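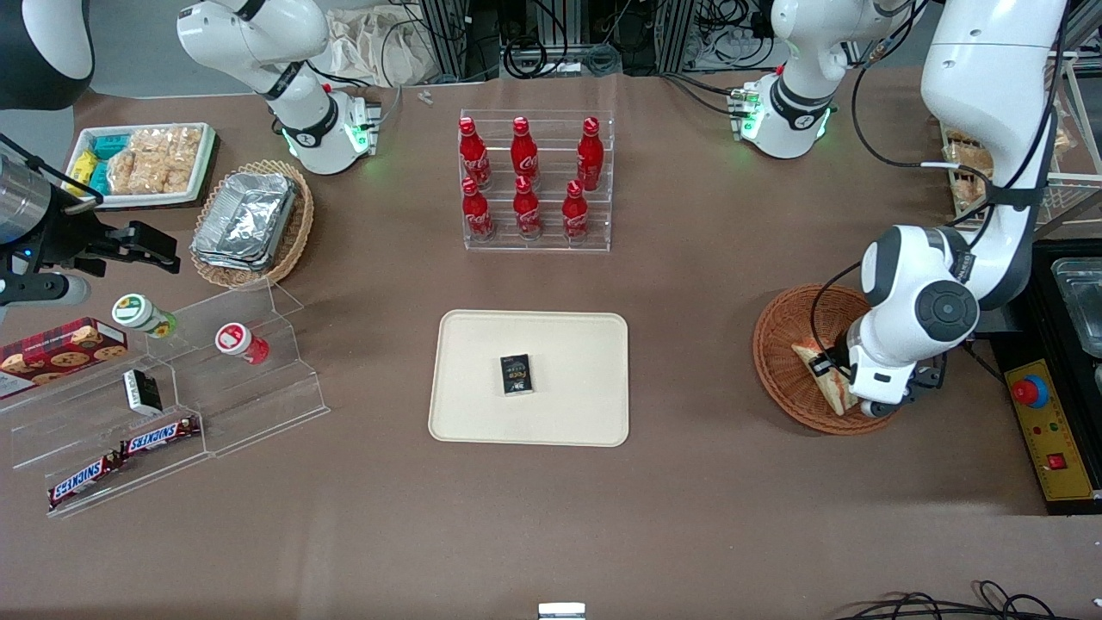

## 4. Setting the table

Do this section after both arms have been bolted down and homed (section 2), and before you record any pick positions. Allow an evening for the first time through. The Denik controller should be on, with the arms held in the park pose.

**CAUTION:** Keep one person within reach of the emergency stop whenever the arms are enabled. On our bench it sits on the yellow panel at the right edge of the table. If you build yours the other way around, move the panel too.

### 4.1 Fixed items

1. Wipe the tabletop and let it dry.
2. Place the cream tray in the middle of the table, long side facing you. This is the drop zone, and every other position is measured from it.
3. Stand the clear stepped rack behind the tray. Load both rows with bottles, caps up.
4. Put the tiered acrylic stand to the left of the tray. Press down on each corner. If it rocks, put a felt pad under the short foot.
5. Set the baskets down last. The one for foil containers goes on the left, and the sandwich basket goes on the right, under the left arm.
6. Mark the corners of the tray, the rack and the stand with masking tape. Baskets don't need tape; the Majali script looks for their rims every cycle.

Note: "left arm" and "right arm" in this guide are the robot's own, as if it were facing you. The left arm works the right side of the table as you look at it. Label the cables the same way.

### 4.2 Loose items

Candy bars lie flat on the stand's shelves. Small boxes can stand or lean. Round containers may lie on their sides, but turn the lid outward so the printing faces the camera.

Clear bags are harder. Pack them fairly tight at one end of the snack tray with the seams down. Expect to lose some picks there until you have tuned the grip force (section 5).

Do not fill the drop zone. One item at a time is enough for setup.

### 4.3 Checking the wrist camera

1. Set the speed limit to 17 percent in the Skukano panel and leave it there for the rest of this section.
2. Open the gripper all the way.
3. Jog the arm until the wrist is over the space between the tray and the stand.
4. Open the live view. Both fingers should show at the bottom, one on each side. If you can see only one, the camera bracket has turned; loosen it, square it up and start again from step 2.
5. Look for glare on the acrylic. Bright edges are fine. A white patch over the printing on a package is not – move the lamp, then look again.
6. Save the view as your reference. Use the same arm pose whenever you compare against it.
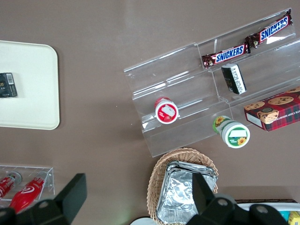
Ruba Karam wrote in to say that she skipped the reference view on her own build and paid for it later, when someone at the shop bumped the stand and her picks landed a finger's width off all evening. She also asked if the tape could be left out once the view is saved. Leave the tape on. The view tells you that something moved, and the tape tells you where to put it back.

### 4.4 First dry run

1. Take the sandwiches off the table. Foil containers make better test pieces and cost less.
2. Run `pick_single` on the top container in the basket.
3. Watch the fingers close. Stop the arm if the rim folds.
4. Repeat for one item from each holder, then for the other arm.

**CAUTION:** Never reach between the arms to straighten an item. Press the stop, fix the item, release the stop, and home both arms again.

The default grip force is 96 on the Cavirport scale. That suits bottles and is far too high for bread. Write down the value you settle on for each item, as you will enter them in section 5.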